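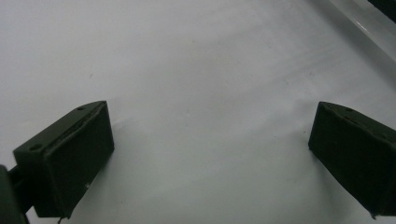 Chapter 3
Clearing and Wiping Surfaces

Before you start

Most people believe they can wipe a table. They have done it since childhood, usually under protest, and see no need for a chapter on it. Please read the chapter anyway. In the practical test at the end of this unit, wiping down is where trainees lose more marks than in any other task, bed-making included.

By the end of the chapter you should be able to:
clear a surface in a sensible order
choose a cloth and fold it properly
wipe a pale worktop without leaving streaks
check your own work before somebody else does

3.1 What a white surface shows

White worktops are bought by people who like the look of cleanliness and wiped by people who are paid to provide it. A pale, matte surface will show a single dark speck from across the room. It is less helpful about smears. Seen from straight above, faint wipe marks and light scuffs can vanish altogether, then appear as soft diagonal streaks once the light comes from one side. Get into the habit of bending down and looking along the surface towards a window or lamp.

A streak is usually one of two things: cleaning product that was never rinsed off, or dirt that has been moved somewhere new. A scuff is a mark in or on the surface itself, and no amount of cheerful rubbing with the same damp cloth will shift it. Learn to tell them apart early – you will save your elbows.

3.2 The Pemlow kitchen

Throughout this unit we follow the shared kitchen at Pemlow, a residential block in Flandholm with 38 rooms and one long worktop. In December the housekeeping team kept a log of every complaint about the kitchen. There were 87. Roughly 18 concerned the state of the worktop, and several of those were written shortly after it had been wiped.

The team had been using one cloth, unfolded, in circles. Circles feel thorough. They also bring the crumbs back to where they began.

3.3 Folding the cloth

Fold the cloth in half, then in half again. You now have eight clean faces to work through, counting both sides as you refold. Wipe in straight, slightly overlapping strokes, from the far edge towards you, and turn to a fresh face when the one in use looks grey. Rinse the cloth when you run out of faces, and wring it harder than seems polite.

Activity 3.1
Wipe one half of a pale table in circles and the other half in straight strokes. Let both dry, then look along the table from each end. Write down what you see, including anything you would prefer to leave out.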